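Skusudico Celebrity & Family Desk -- progress report to Bergeron
June 20, 2024
Covers the first stretch of the grant, spring through now

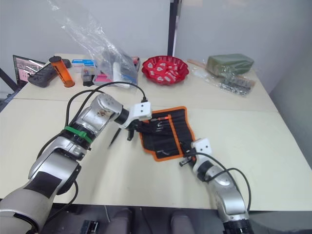 Black tool roll with orange trim on the table.

Quick one this time, deadline is today and the awards-season recap ate most of the month. Full budget sheet goes separately. Headings follow your template except where I ran out of things to put under them.

Where we are

Site relaunch done. The old gossip page is gone and everything now sits under the Rellalura name, same as the newsletter. Redirects mostly work. A few of the older red carpet galleries still land on a blank page, fix is on the list, not urgent, they get almost no traffic.

Published 228 pieces in the period. That is short of what we said in the proposal. Two reasons -- we lost a part-time writer early on and didn't refill the slot until late spring, and we stopped doing the "spotted at the airport" posts, which were fast to write and padded the count. Readers did not complain. Time on page went up once they were gone, so I would like to leave them out for good and lower the target to match. Please say if that is a problem.

Breakdown by type, since you asked last time:
TV reunions and cast news -- the biggest share by far
Red carpet and fashion
Family features (holidays, birthdays, new babies, house moves)
Obituaries and tributes
Reader quizzes

Family features do best per piece. They also take longest because of the new rules, see below.

Children's photos policy

This was the main thing you funded, so more detail here.

Policy is written and in use. Short version: no agency photo of a celebrity's child goes up unless the parent posted the same event publicly themselves, or the child was at a press event with the parent and posing for it. Long lens stuff is out. School gates are out. Trick-or-treat pictures and beach pictures are out unless the family shared them. Blurred faces do not get around the rule.

We went back through the archive and checked 847 older posts against it. 61 pulled completely. 34 kept with the photos taken out and the text trimmed, because the story stood up without them. The rest fine as is. Slow work, one person doing it between shifts, and some of it was judgement -- a picture from a premiere where the kid is clearly trying to get behind a parent's coat, for instance. We took that one down. Posing means posing.

Two agencies were not happy about it. One wanted to know if we would still take the weekly bundle. We said yes but at a lower rate as we use less of it. They agreed in the end. Saving is small but real, it is on the budget sheet under picture costs.

One publicist wrote to say thank you. One publicist wrote to ask why we had taken down pictures their client liked. Put those back, with a note on the page saying the family OK'd them. Need a proper form for this becuase right now it is an email chain and I am the only one who can find it.

Newsletter

Steady. Goes out twice a week, the short one and the long one. Open rate better on the short one, clicks better on the long one. Tried a third edition during the awards run, just dresses. People loved it, two of us did not sleep. Would only do it again with extra hands.

Unsubscribes jumped after we changed the sender name to Rellalura. Some people didn't recognise it, sorry, recognize it, and marked it as spam. Settled down after a few weeks. Should have put the old name in the subject line for a while. Lesson for next time.

Costume archive

The searchable list of TV and film costumes is the slowest piece. Grutarell is building it. We have a test version with search by show, by character and by decade. Search by designer does not work yet, the credits are spelled six different ways depending on who typed them in. Somebody has to clean that by hand.

Rights are the other hold-up. Studio stills are cleared for review use only, and a permanent archive is not a review. Waiting on answers from three places. If they say no we go with text entries plus a link, which is duller but still useful to the people who write to us asking where a certain green coat came from. They write a lot.

Grutarell says a public version in August. I think August is possible for the text and not for the pictures. Please don't announce anything yet.

Money

Under on picture costs. Under on staff because of the empty slot. Over on legal -- the photo policy needed more lawyer time than planned, mainly on the wording about consent and what happens when the parents disagree with each other. Would like to move the staff underspend to legal and to the archive cleanup. Need your OK in writing before I do that, I think, the agreement is not clear. Clause on moving money says one thing, the appendix another.

Problems

Comments. Since the relaunch the moderation filter lets through too much on weight and looks, mostly under the red carpet galleries. We turned comments off on those for now. Left them on for TV reunion stories, where people mostly argue over which season was best and it is fine.

Corrections. Nine in the period, eight small (wrong year, wrong sister, wrong designer). One not small: we ran a breakup story off a single source and the couple were not broken up. Taken down same day, apology posted, two-source rule now applies to every relationship story with no exceptions for "everyone else has it".

Video. Nothing to report. We said we would try short clips and have not started. Would rather drop it than do it badly, but can be talked round.

Next

Finish archive checks on the last batch of syndicated posts, these are not in the numbers above
Consent form for families and publicists
Designer names cleaned up
Redirects
New writer trained up on the photo rules, she starts on family features next
Reader survey -- draft is done, needs your logo and the line you want us to use about funding

From you I need: the yes or no on moving money, the logo, and whether the lower target for pieces is ok. Also the date for the next call, the one in the calender invite clashes with a premiere and half the desk will be out.

Sheet to follow tonight.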